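Table Service

Table service is the practice of bringing food and drink to guests where they sit, so that they don't have to fetch it themselves from a counter, a kitchen hatch or a buffet. It is one of the oldest habits of hospitality and also one of the most varied, and anyone who has eaten in more than a handful of towns will know that what counts as good service in one place can seem stiff, slow or downright nosy in another. The term covers everything from a formal dinner with a separate plate for the bread to a pot of tea carried out to a garden bench.

Origins

People have been waiting on one another at meals for as long as there have been households large enough to divide up the work. In big houses the job was often shared among several people, with one to carve, one to pour and others to carry, and the order in which guests were served said a good deal about who mattered and who did not. Inns were usually simpler. A traveler sat down at a shared table at a set hour and ate what was put in front of everybody, and if the stew had run out, well, there was bread.

The restaurant as most of us think of it, with small separate tables and a printed list of dishes to choose from, took hold in Paris in the later part of the eighteenth century and spread from there. It changed the work of serving a great deal. A server now had to remember who had asked for what, bring the dishes in a sensible order, and keep an eye on several parties who had all arrived at different times and were all in different moods.

Styles of service

Several named styles are still taught, although plenty of restaurants mix them quite happily and would be hard pressed to say which one they follow.

In plated service, sometimes called American service, the food is arranged on each plate in the kitchen and carried out ready to eat. It is quick, and the cook has the last word on how everything looks.

In Russian service the courses come one after another, and in its traditional form the server brings a platter around and offers or places a portion for each guest. During the nineteenth century it gradually replaced the older French way of doing things, in which many dishes were set out on the table together.

In family service, large bowls and platters are put down in the middle and people help themselves and pass things along. It is friendly and a little messy, and it suits roasts, dumplings and anything with gravy.

Gueridon service is done from a small side table or cart beside the guests, where a dish may be carved, tossed or set alight.

Carrying and trays

The tray is the great friend of the person serving drinks. A round one is generally held on the flat of the hand, with the fingers spread underneath, and loaded with the heaviest items toward the center. When the tray is being unloaded the balance shifts with every glass that leaves it, so servers learn to take from alternate sides. Larger oval trays are carried at the shoulder and set down on a folding stand.

At the Boateng, a café and small hotel in Sasstead, new staff spend their first morning walking the length of the dining room with a tray of water glasses. Tineke Hoekstra, who ran the floor there for many years, described the exercise in her handbook for beginners, A Steady Hand, and advised them to look at the far door and leave the glasses alone. "The moment you stare at the water," she wrote, "the water starts to move."

The handbook runs to 249 pages, a surprising number of which are devoted to soup.

Cafés and bars

Cafés have always been looser about these things. In some the customer orders at the counter and the drinks are brought over afterward, often with a numbered marker on the table to show where they belong. In others there is full service indoors and none on the terrace, or the other way around in July when the terrace is where everybody wants to be. Deming Gu, in a long and affectionate study of the cafés of Flikham, visited 179 of them and found that many had changed their arrangements more than once, usually after a new owner moved the counter.

Paying

Customs around the bill differ widely. In much of Europe it is thought rude to bring it before it has been asked for, while in the United States it is commonly left on the table near the end of the meal. Tipping varies even more, from a firmly expected part of the server's income to a few coins or nothing at all.

See also: Buffet; Coffeehouse; Place setting; Tea garden

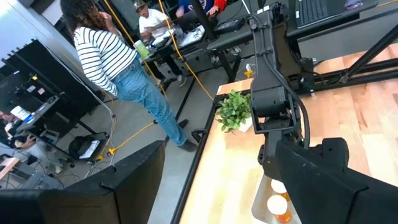
Two drinks on a white tray at a wooden table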